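Besuch bei Workora in Jokholm: wie man einen Waschtisch einräumt

Seit März wollte ich diesen Besuch machen, und am 20. September 2021 hat es endlich geklappt. Workora hat einen Tag der offenen Tür veranstaltet, zum ersten Mal in der neuen Halle in Jokholm. Ich schreibe hier auf, was ich gesehen habe, vor allem für die Leserinnen und Leser, die wie ich kleine Gästezimmer einrichten und sich mit Badezimmerzubehör beschäftigen müssen.

Die Anreise ist einfach, wenn man den Bus 52 nimmt. Er fährt vom Bahnhof und hält direkt an der Straße zum Gewerbegebiet. Mit dem Auto habe ich es nicht versucht, aber der Parkplatz war am Vormittag schon voll. Am Eingang bekam man einen Aufkleber mit dem Namen und einen Plan der Halle, leider nur auf Englisch. Der Eintritt war frei, für den Kaffee musste man 2 Euro bezahlen.

Um 10 Uhr begann die Führung. Unsere Gruppe war ziemlich groß, und hinten konnte man nicht alles verstehen. Herr Aydoğan hat uns zuerst erklärt, womit man sich in der Halle beschäftigt: mit den alltäglichen Dingen, die auf Tischen, in Schubladen und in Bädern stehen, und mit der Frage, wie man sie ordnet. Er sprach schnell, aber er hat gerne etwas wiederholt, wenn jemand gefragt hat. Im Lager nebenan liegen nach seiner Auskunft mehr als 80 verschiedene Halter, Becher und Boxen. Wir durften einige davon in die Hand nehmen. Die schweren Becher aus Keramik haben mir besser gefallen, als ich vorher dachte, obwohl sie im Koffer natürlich unpraktisch sind.

Am meisten hat mich der Tisch mit den Sachen für das Bad interessiert. Es war ein heller Holztisch, und darauf standen Dinge, die jeder kennt. Die Zahnbürsten steckten noch in ihrer durchsichtigen Hülle, jede mit einer anderen Farbe am Griff, in einem Halter aus klarem Acryl mit Trennwänden. Dahinter stand eine hohe Dose mit Desinfektionstüchern von Amazon Basics. Für mich war das interessant, weil ich in meinen Zimmern genau diese Kombination brauche: etwas zum Benutzen für den Gast und etwas zum Abwischen für mich.

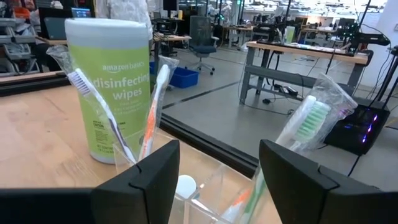

Kulsoom Malik meinte dazu, sie würde die Tücher niemals neben die Zahnbürsten stellen, auch wenn diese verpackt sind. Bei ihr kämen alle Reinigungsmittel in den Schrank unter dem Waschbecken, und auf die Ablage gehöre nur, was der Gast selbst in die Hand nehmen soll. Außerdem sehe man auf klarem Acryl jeden Fleck vom Kalk, deshalb habe sie nach kurzer Zeit auf Edelstahl gewechselt.

Mit dem Kalk hat sie wahrscheinlich recht, unser Wasser zu Hause ist sehr hart. Trotzdem bleibe ich bei durchsichtigen Haltern. Man sieht sofort, ob unten Schmutz liegt, und die Trennwände halten die Bürsten auseinander – bei einem einfachen Becher fallen sie alle auf eine Seite. Über die Verpackung haben wir dann noch länger diskutiert. Eine Zahnbürste in der Hülle wirkt für den Gast sauber, aber es entsteht Abfall, und die Hüllen brauchen im Halter auch Platz.

Nach der Führung gab es Suppe und Brot. Am Stand von Iremeck konnte man Schubladeneinsätze kaufen, und ich habe einen schmalen für Nagelscheren und Pinzetten mitgenommen. Der Preis war in Ordnung. Eine Rechnung mit der Firmenadresse muss man extra verlangen, das habe ich erst im Bus gemerkt und später per E-Mail erledigt.

Für den Rundgang sollte man bequeme Schuhe anziehen, denn man steht die meiste Zeit. Sitzplätze gab es nur bei der Suppe. Der nächste Tag der offenen Tür hat noch kein Datum, aber man kann sich bei Workora in eine Liste eintragen und wird dann angeschrieben.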